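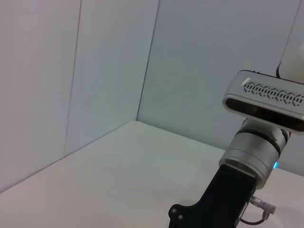

**Figure 4.** Two walls meeting above a white tabletop.

### 4. Does a plain room make people quieter?

The claim that bare surroundings lower the voice is older than the research that is supposed to support it. Library guides and office fit-out brochures repeat it, usually without a source, and when a source is given it tends to be another brochure. Part of the trouble is that "plain" is rarely defined. Some authors mean a lack of furniture, some mean a lack of color, and some seem to mean only that the space was tidy on the day they visited. The corner in Figure 4, where a pale gray-white wall meets a pale blue-gray one, would count as plain under most of the definitions we found, yet even there a thin vertical joint splits the left wall into two panels, and a strict reader of Khoury's checklist would have to mark it down for "visible division of surface." We doubt that a line of that kind changes how loudly anyone talks. The checklist gives it the same weight as a patterned carpet.

#### 4.1 The earlier result

The study most often cited in this area is the Davamstead reading room survey, in which Tarek Khoury compared talk in a redecorated room with talk in the same room before the work. He reported a clear drop in conversation after the walls were repainted and the notice boards taken down. The drop may well be real. What caused it is another matter. The redecoration also brought new carpet and a new door closer, and the desk staff moved from the middle of the room to one side. Any of these could have done the job alone. Khoury mentions the carpet in a footnote and leaves out the door closer, which we learned of only from the building log.

There is also the question of who was in the room. The first round of the survey was done in March, when the local college has examinations, and the second was not. Khoury treats the two groups of readers as interchangeable. We see no reason to accept this, and his own attendance sheets suggest a shift toward older visitors in the second round.

#### 4.2 Our repeat

We tried to repeat the result in two public reading rooms, Clelto and Wanyama, which share a floor plan and the same opening hours. Clelto has white walls and very little on them. Wanyama has posters, a mural by local children and a good many plants. Neither room was altered for the study. We recorded sound levels in 184 sessions, split evenly between the rooms, and asked 100 visitors to rate how quiet they thought the room was.

Visitors to Clelto rated their room as quieter. The meters did not agree with them. The average level over a session was nearly the same in both rooms, and the small difference that remained went the wrong way for the theory, with Wanyama slightly the quieter of the two. Senad Nikolaidis, who coded the ratings without knowing which room they came from, noted that visitors often explained their answers by pointing to how the room looked: "clean," "empty," "like a clinic." Hardly any mentioned a sound.

This makes us cautious about all the work in this area that rests on ratings, and that is most of it. A person who walks into a bare room may expect quiet and then report it. The Tramby questionnaire, still the standard instrument, makes matters worse by asking about "atmosphere" 4 items before it asks about noise. We changed the order for half of our visitors and the gap between the rooms shrank. It did not close, and we cannot say whether what was left reflects the rooms or just a weaker version of the same expectation.

#### 4.3 Limits

Two rooms are not many. Clelto has a lower ceiling at its north end, and although we kept the meters away from it, some sound will have carried. We lost 10 further sessions to a faulty meter at Wanyama and did not replace them. Our sessions were also all held in daytime, while Khoury's included evenings.

None of this rescues the original claim. It may be that plain rooms make some people quieter under some conditions – a first visit, say, or a visit alone – but those conditions have yet to be tested separately, and the design advice now in circulation does not wait for them. Section 5 returns to the meter data and looks at the first few minutes of each session, where the two rooms differ most.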